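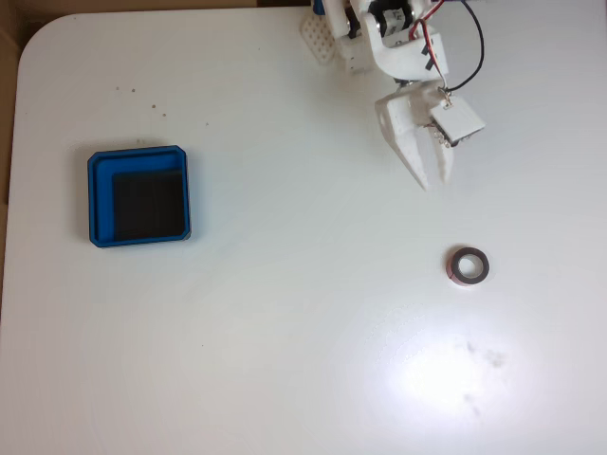 Clear the table first, and I mean all the way down to the surface. I like to work on something white and smooth, because a dropped scrap of dark stuff shows up right away and you don't spend ten minutes patting around for it. The only things I let stay out are the ones I'm about to use. The blue square tray goes over on the left with its black pad already inside, and the little ring with the dark outer band lies flat on the right, with plenty of white between the two. Left and right matter more than you'd think! If you're left-handed, swap them.

Section 2. Setting up the Gusenia sorting tray

What you need
The tray
The pad
A soft cloth (an old T-shirt is fine)
Dish soap
The Droden booklet, if you still have yours. Part number 431 is the tray and 376 is the pad, in case you ever need to reorder.

1. Wipe the table with a damp cloth and a drop of soap, then dry it. I do the rounded corners too, where crumbs like to hide.

2. Set the tray down with the raised rim facing up. Press on each corner in turn. If it rocks, slide it a few inches over and try again — most tables have one flat patch, and you may as well find it now.

3. Lay the pad in the tray. It's smaller than the inside of the tray, so it won't fill the whole thing. Mine sits pushed down toward the lower right, which leaves a wider band of blue along the top and left. I keep it that way on purpose, so I can get a fingertip in on the wide side and lift the pad out for cleaning.

Note: Bernadette Caron, who proofread this guide for me, centers hers and says it looks better. It does look better. It's also a pain to get out, so pick whichever bothers you less.

4. Put small parts on the pad and nowhere else. Once you start parking things on the bare tray they slide up against the rim, and then you're chasing them with a fingernail.

5. Set anything round flat on the table. Rings and rolls stood on edge will head for the floor sooner or later (mine went under the radiator in August and I had to fish it out with a coat hanger).

Caution: Don't put the pad through the dishwasher. Warm water and your hands will do it. Let it dry completely before it goes back in the tray.

Caution: Keep hot tools and hot mugs off the pad.

Putting it away

6. Empty the pad first, then lift it out and shake it over the trash.

7. Wipe the tray, drop the pad back in, and store the tray level. I slide mine onto the bottom shelf of the Riviere cart. If you have the Cledier cabinet instead, use the wide drawer, and check that the rim clears before you push it shut.

8. Leave the table bare for next time. I skip this step about half the time and I'm always annoyed with myself the next morning.

Section 3 covers the dividers.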